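Cirora brick layout – workbench notes, June

9:40. Started with the big gray baseplate wiped down and all the dark gray strips pulled out of the plate drawer. I have been looking forward to this one! The Cirora panel has lived on graph paper since spring, and Raphaël and I agreed it was time to get real bricks onto real studs and see what the spacing looks like.

The idea, for anyone picking up this notebook cold: square tiles, each one a flat base with a smaller brick pressed on top, laid edge to edge in rows inside a border. The tiles can be swapped without touching the neighbors, so we can try color orders all afternoon without rebuilding anything. Valquíria wants the finished panel for the long wall at Hamel, where people will walk past it at arm's length, so the small stuff matters. Gaps show. Crooked edges show even more.

Stock first. The tub from Itent came in at 2840 pieces on the packing slip. After taking out the 800 I can't use here (wheels, slopes, hinges, a lot of transparent one-studs) and adding the 24 loose squares Aurelio found in the window box, we have 2064 to play with. Plenty for Cirora and a second panel if we want one.

And yes, Lionel, I can hear you doing the sum. The slip total less the rejects plus Aurelio's squares is exactly 2064. I'm as surprised as you are.

10:30. Border. I wanted thin and dark so the tiles do the talking. Tried a two-brick-high wall first and hated it, because it throws a shadow onto the outer tiles and makes the whole thing look like a tray. Flat strips are much nicer. 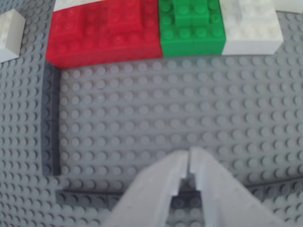
Strips laid flat also make alignment easy. You pick one corner, count studs out from it both ways, and everything else follows. The trick is to get the first joint right before pressing anything down hard, and to run a thumb along the whole length afterward, because a strip that is up by a hair at one end will push the next one sideways. I like how the dark line reads against the lighter gray. The spot to watch is the lower left, where the side strip and the bottom strip meet: there's a little stepped notch there with bare baseplate studs showing. From across the room you'd never see it, but on the Hamel wall it will be right at kid height. Options are a shorter side strip plus a corner piece, or just letting the bottom run long and butting the side into it. I lean toward the second. Fewer joints, and I have the long strips.

Léonie asked whether the border should hug the tiles. My feeling is no, at least for now. Leaving open studs at the top gives us somewhere to grow if a fourth row happens, and I find the plain gray restful next to all that color. She isn't convinced. We left a pencil note on the graph paper and moved on.

11:15. Tile recipe, so I stop explaining it at the bench:

Square base, flat on the plate.
Raised brick in the center, two-by-two or two-by-three.
Press the brick to the base on the table first, then press the pair onto the baseplate.
To lift a tile, take it by the raised brick and rock it toward an open side. Never pry at the base, you'll take the neighbor with it.

The raised bricks turn out to be the best part of the design. They give you a handle, they catch the light, and you can feel the rows with your eyes shut (I tried). I had worried that mixing the two sizes would look messy, but I really like it. A row of identical squares is a bit dead. With a longer one thrown in now and then, the row has some rhythm.

Order of filling: bottom row first, then up. It keeps your sleeve off the finished tiles. Raphaël goes from the left, I go from the right, and this has caused one collision so far.

12:05. Spare tiles are made up in pairs and bagged, 16 bags in the shallow drawer under the Pideck scale. Please put them back in pairs. If a raised brick feels loose on its base, swap the base, as the bricks themselves have all been good. Two bases from the Itent tub had a bowed edge and I've thrown them in the tin marked CUTTING.

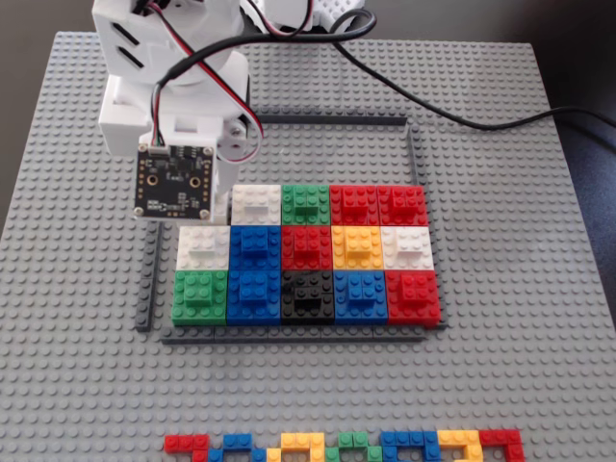

Layout inside the dark gray border: fourteen tiles in three rows, one slot open in the top row.

Very pleased with how tight the rows are. Packed edge to edge like this, the bases make one continuous surface and the raised centers line up without any fuss. The open slot makes a handy test spot too, with neighbors pressed close enough to tell you right away whether a new base is square.

The border encloses a lot more ground than the tiles need. With the rows in place I think Léonie has a point about the proportions. Could bring the top rail down a few studs and still keep room to breathe. Will try both and leave them overnight before deciding.

To do:
Fix the lower left corner (long bottom strip).
Try the top rail lower, ask Léonie to look.
Color order for the second row, Valquíria has a sketch.
Ask Aurelio if there are more squares in that window box.
Measure the Hamel wall again, the number in my book is in two different handwritings.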